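In praise of the slow hand

I have spent a good part of my working life teaching people to do things with their hands, first in a joinery workshop and later at a college, and for the past year or so I have been teaching robots, or at least helping to. My friends assume this means I sit and write instructions. I don't. I hold a pair of controls, I move my arms, and the robot's arms move too, and everything is recorded. Then I put it all back and do it again.

When I started at Ventura I was given a target of 300 demonstrations a week, and being the sort of person who likes to please, I got quicker and quicker. I was rather proud of it, I must admit! Then Haruna Ikeda, who trains the models from what we record, asked me very kindly whether I would mind doing fewer. My fast ones were full of little swoops and corrections, the kind a person makes without thinking, and the robot was picking up every one of them as if it mattered.

So the next batch was 225, done at the pace I would use with a nervous sixteen-year-old holding a chisel for the first time. I paused before each grasp. I came at the object from a direction I could have explained out loud if anyone had asked. Haruna was much happier with them, and so, to my surprise, was I.

Take reaching into a box, which sounds like the dullest job in the world. You have to get the fingers past the rim and between the flaps, and whatever is inside has usually slid into a corner or is leaning on something else. With your own hand you'd feel your way in. At the controls you feel next to nothing, and you have to look, and wait, and look again.

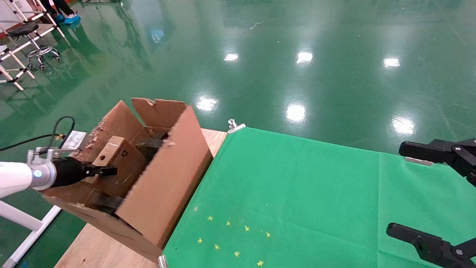 What the box taught me

I would keep the tatty boxes, by the way. Kaj Kjærgaard and I disagree about this over most cups of tea. He likes a fresh carton every morning so that the recordings match, and I can see the sense in it, but a box with a torn rim is what the robot will meet in any real stockroom, and it may as well meet one while there is a person at the other end to show it the way in.

My larger complaint is with how we count. Managers love a total, and I have sat through a good many meetings where 600 was plainly better than 300 and that was the end of the discussion. I would sooner have 12 from someone who has thought about the job, and then a few from somebody else who does it differently, left-handed perhaps, or with a baker's habits instead of a joiner's. We should pay those people properly too, and put their names somewhere. An apprentice can tell you who taught them to sharpen a plane, and I should like the same to be true of whatever comes out of our lab.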